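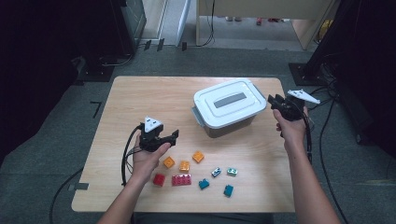 Building blocks and a lidded storage box on a pale wooden table.

Kandudel opens second studio in Hobart
1st January
By Loan Trình

Design studio Kandudel has opened a second office, and it has picked a lovely spot for it: the top floor of a former chandlery in Hobart, up a flight of very steep stairs, with a view of masts from the meeting table.

The studio was founded in Melbourne by brothers Michalis and Charalambos Nikolaidis and has grown to 19 people. It is best known for signage and packaging, and for the bright, chunky lettering it drew for the ferry operator Tinelero, which people still photograph on the wharf. Charalambos stays in Melbourne to look after existing clients. Michalis has made the move south with a team of six.

"We'd been flying down for one job or another for years," Michalis says. "Every time I got on the plane home I was a bit grumpy about it. In the end my brother told me to just go."

The first project out of the new office is already under way, and it's a beauty. Ulska, the Tasmanian wool mill, has asked for a complete new identity, from the woven labels in its blankets to the sign on the mill gate. The mill hasn't touched its look in 33 years. Senior designer Châu Hồ is leading the work and has spent much of the time since November in the mill's own pattern books, which go back well before the current logo and are full of hand-ruled grids and pencilled colour notes.

The early sketches are a treat. Hồ has built an alphabet on the mill's old weaving drafts, so each letter sits on a grid of threads and can be woven as easily as it can be printed. At blanket-label size the letters look plain and sturdy. Blown up on a wall, the little steps in the curves come out and the whole thing starts to hum. There are three weights so far, plus a set of numerals that Hồ says she redrew more times than she would like to admit.

"The weavers were the best critics I've ever had," she says. "They looked at my first S and told me it would fall apart on the loom. They were right, so I went back and fixed it."

Colour comes straight from the dye house. A deep rust and a grey-green will carry most of the identity, with a sharp yellow kept for care labels and swing tags. The new work will appear on blankets first, then on the mill shop and the delivery vans.

Kandudel has also hired locally. Yogesh Grewal joins as production manager from the Launceston printer Hwang, where he ran the letterpress room and taught an evening class in bookbinding. He brought a small proofing press with him, and it now takes up most of the back room. Clients who visit will be encouraged to have a go on it.

Grewal is keen to see more work made on the island. "There are paper people here, timber people, terrific sign writers," he says. "A lot of them have never met a designer who lives down the road. I'd like us to be in and out of each other's workshops all the time."

The two offices will share jobs, and designers from Melbourne will be able to spend a month at a time in Hobart if they fancy it. Charalambos says the list for winter is already full, which surprised him, given the heating.

The ground floor is still being fitted out. It will hold a small gallery and shop, opening with a show of Ulska's pattern books alongside Hồ's drawings. Entry will be free, and the mill is lending a hand loom for visitors to try.

Shares: 33
Comments: 6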